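DULDALE SEED LIBRARY: PROGRESS REPORT TO THE ADAMS FUND

Report date: 18/03/2024
Prepared by: Sidra Mohmand, project lead
Germination data: Lilibeth Catacutan

1. Period and scope

This report covers the second stage of the grant, from the end of the autumn seed collection to the completion of the first germination tests. The first stage report dealt with permissions, site surveys and the fitting out of the drying room, and those matters are mentioned again only where something has changed.

The purpose of the grant is to build a working collection of seed from the hay meadows of Duldale, to test it, and to use part of it to restore fields that have lost most of their flowering plants. The agreed outputs for this stage were a catalogued collection, a written storage procedure, germination results for the priority species and a sowing plan for the first restoration field.

2. Summary of position

The collection now holds 1258 packets, all catalogued. Germination testing is complete for the 30 priority species. The storage procedure has been written and is in use. The sowing plan is in draft and will be issued once the soil results for the lower half of the field have been received. Spending is within the approved budget overall, with an overspend on consumables explained in section 7.

3. Collection and cleaning

Seed was taken by hand from seven meadows. No more than a fifth of the ripe seed of any species was removed from a meadow in a single visit, in line with the method agreed with the landowners. Wet weather shortened the collecting season, and the late-flowering species, devil's-bit scabious in particular, are represented by smaller quantities than planned.

Cleaning took longer than the time allowed for it in the original plan. Yellow rattle, knapweed and the vetches can be cleaned with a set of sieves and a low air flow. Great burnet and the lady's mantles can't be treated in the same way without heavy losses, and these were rubbed out and picked over by hand. The cleaning stage for these species should be given double the time in any future plan.

Each batch was weighed before and after cleaning. The average loss for grasses was higher than for broad-leaved species, mostly chaff and empty florets. Batches in which more than half the sampled seed was empty were recorded and discarded.

4. Drying and storage

Cleaned seed was dried at low humidity until it reached a steady weight and then sealed in foil packets. The main collection is held in a chest freezer, with a duplicate of each priority species in a second freezer in a separate building. Temperatures are logged in both. One alarm was recorded during the period, caused by a lid that hadn't closed fully on the duplicate freezer. The temperature remained within limits and no packets were lost. A lid check has been added to the weekly list.
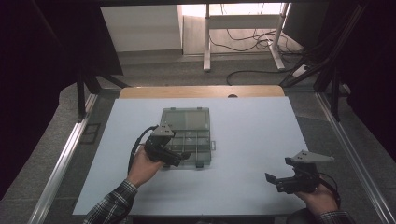
Small working samples are kept apart from the main collection so that sealed packets don't have to be opened each time seed is wanted for testing or identification. A working sample holds enough seed for two tests and is replaced from the main packet once a year. The storage procedure calls for a clear box with a latching lid and rows of small compartments, of the pattern shown, one species to each compartment. The lid stays shut except when a sample is being taken out, and a printed key giving the species, meadow and packet number is filed under the box number. Moving a compartment's contents without changing the key is treated as a recording error and is logged as one.

The catalogue itself was moved from spreadsheets to Primalix during the period. The transfer exposed a number of duplicate packet numbers, all dating from the first two weeks of collecting, when two people were numbering packets from separate lists. These have been renumbered and the old numbers kept in a notes field. Packet numbers are now issued from the catalogue only.

5. Germination testing

Tests were carried out on damp paper in covered dishes, with a parallel set on agar for the species known to rot on paper. Species needing a cold period were chilled before testing. Counts were made at fixed intervals and dishes were closed when no further seed had germinated between two successive counts.

Results fall into three groups.

Good. Most grasses, including sweet vernal grass and crested dog's-tail, together with ribwort plantain, oxeye daisy and common knapweed. These can be sown at the standard rate.

Moderate. Meadow buttercup, great burnet, rough hawkbit and red clover. The clover result improved once the seed coat had been lightly scratched, and this step has been added to the method for all members of the pea family.

Poor. Wood crane's-bill, globeflower and pignut. The wood crane's-bill seed was sound when cut open, so dormancy is the likely cause. The pignut seed is being given a longer chilling period and will be tested again. Globeflower seed came from a single meadow and a proportion of it was immature. It should be collected again later in the season.

Yellow rattle is reported separately. It germinates only after long chilling and doesn't keep well, and stored seed isn't considered reliable beyond one year. Fresh seed will be cut for each sowing and the stored packets will be held for reference only.

6. Restoration field

The first field has been confirmed as the upper and lower parts of Melano Pasture. Soil samples from the upper half show low phosphate, which is suitable for a species-rich sward. The lower half received fertiliser more recently and its samples have been sent for a repeat analysis after the first set gave inconsistent readings.

If the lower half is found to be too rich, the proposal is to sow the upper half only and to take an extra hay cut from the lower half for two seasons, with all cuttings removed. This would reduce the area sown under the present grant. The Fund's view on this option is requested before the sowing plan is issued.

The tenant has agreed to graze the field hard before ground preparation and to keep stock off it from sowing until the seedlings are established. The agreement has been put in writing.

7. Expenditure

Staff time and equipment are both on budget. Consumables are overspent, chiefly on foil packets and agar. The foil packets first ordered didn't seal dependably on the heat sealer and were replaced by a heavier grade. The supplier gave a part refund. It's proposed to cover the difference from the travel line, which is underspent as a result of the shortened collecting season. No increase in the grant is sought.

8. Risks

Late-season species. A second wet autumn would leave the scabious and globeflower collections too small to use. Collecting dates will be brought under closer review and two reserve meadows are being surveyed.

Freezer failure. Reduced by the duplicate store. Power to both buildings comes from the same line, and a quotation for a small backup generator has been requested.

Data entry. All test results are at present entered by one person. A second member of the team is to be trained on the catalogue before the next round of testing.

9. Work in the next period

Repeat tests on the species in the poor group.
Receipt of soil results and issue of the sowing plan.
Survey of the reserve meadows, to be finished in June.
Training on the catalogue.
Purchase of a replacement sieve set, the finest mesh having torn.

Full germination tables, the packet list and the written storage procedure are supplied separately. Queries on the test results should be sent to Lilibeth Catacutan and all others to Sidra Mohmand.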